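Rimport workshop notes: recording your own examples for a two-arm learner
Page 4 – Table, props and keeping yourself honest
Last changed in June

Read this page before you record anything. Most of what goes wrong with a set of examples goes wrong on the tabletop, and no amount of training time will fix it afterward. I have heard the opposite claimed plenty of times and I have yet to see it work on my bench.

The fruit-and-basket job, two table views with a close view from the gripper in the middle:
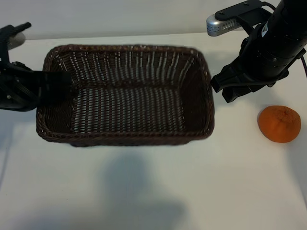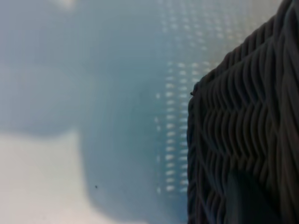
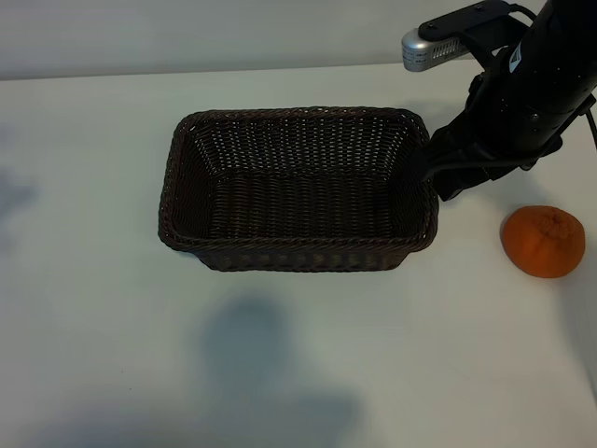
Pick your props for how badly they could fool the learner, and only then for how easy they are to handle. A basket is a good teacher in that way. People treat it as a plain box with a soft look to it, and then wonder why the fingers come down in the wrong spot. In both table views the white top shows through the gaps in the weave, so the floor of the basket is partly basket and partly table as far as the pixels go. The close view is worse: dark strands bending in zigzags on one side, pale blur on the other. A person sorts that out at once. I would not bet on a small model doing it after one afternoon of recording.

Tips for the table

Wipe it between batches. There is a tiny dark speck in the pale part of the close view, and specks like that have a way of sitting in the same place for a whole batch. A damp cloth and a dry one after it. Skip anything that leaves a shine.

A white top is fine for finding an orange. It is poor for telling you whether your learner knows what an orange is. If the only bright thing on the table is the thing you want picked up, "go to the bright thing" will score very well, and you will congratulate yourself. Put down a cloth with a pattern for part of the set. Dish towels are cheap. Iron them first or the folds turn into lumps under the basket.

Watch your own shadow. The table views both have a big soft gray one in the lower middle. If whoever works the arms always leans in at the same moment, the learner may pick up the lean as a cue. Move the lamp, move the chair, or change who is driving. Two lamps with baking parchment clipped well clear of the bulbs help more than one expensive panel, at least in the shed at Clalusham where I do most of this.

Tips for the props

Real fruit beats plastic fruit for grip and loses for patience. A mandarin goes soft on the side you squeeze. Keep a bowl of them and swap often, and don't save the small ones for last, or the end of your set will be all small fruit.

Baskets slide. The usual advice is a square of rubber shelf liner underneath. I used to give that advice. The trouble is that a basket that never slides teaches nothing about one that does, so now I use the liner for half the batches and write down which half.

Turn the basket. Long side across, long side away from you, and some awkward angle between. Most people turn it twice and think they have covered it.

Snip loose ends off the weave before they catch on a finger pad. Nail scissors do it. Dab of white glue if the strand starts to unwind.

How many examples?

You will see 1000 quoted as if it came down from a mountain. I recorded 1453 of the fruit-and-basket job across two rooms and threw out a lot of them. The Soden sheet, which some of you have been passing around, says 2370 for a similar task and doesn't say how many of those were near copies of each other. Without that, the number tells you how long somebody sat in a chair.

What helped me more was a set of 23 starting layouts, drawn on paper, taped up beside the bench, and gone through in mixed order. When I left it to whim, the fruit ended up to the right of the basket nearly every time. I am right-handed. So, it seems, was my learner.

Keep the failures, in a separate folder, with a word or two on each: dropped, bumped rim, missed. Whether to train on them is an argument I'll leave to the people at the Rieger bench, who have changed their minds on it twice.

What not to believe

"It learned the task." Ask what was moved before the test. If the answer is nothing, it may have learned the room.

"The close camera takes care of depth." Sometimes. When a rim fills half the view and the rest is out of focus, I'd want to see the arm manage with each camera covered in turn before I believed any claim about which one it is using. Tape a scrap of black felt over the lens. Use painter's tape, and peel it off the same day.

"More cameras, better data." More cameras, more cables, and a cable that snags halfway through a batch shifts the view a hair and spoils everything recorded after it. Leave slack at every joint, use hook-and-loop ties, and take a still of the bare table at the start and end of each batch. Lay one over the other. If the back edge of the table has moved, throw the batch out – I know, I hate it too.

"You can fix it with labels later." You can fix the spelling later.

A short routine

Wipe the table.
Still from each camera.
Next layout off the sheet.
Run it ten times, moving the fruit a finger's width each time.
Note anything odd while you still remember it.
Still from each camera again.
Stop for tea. Tired driving looks smooth on the recording and is full of small pauses, and the learner will copy the pauses.

Page 5 covers cloth, which is harder, and string, which I have mostly given up on.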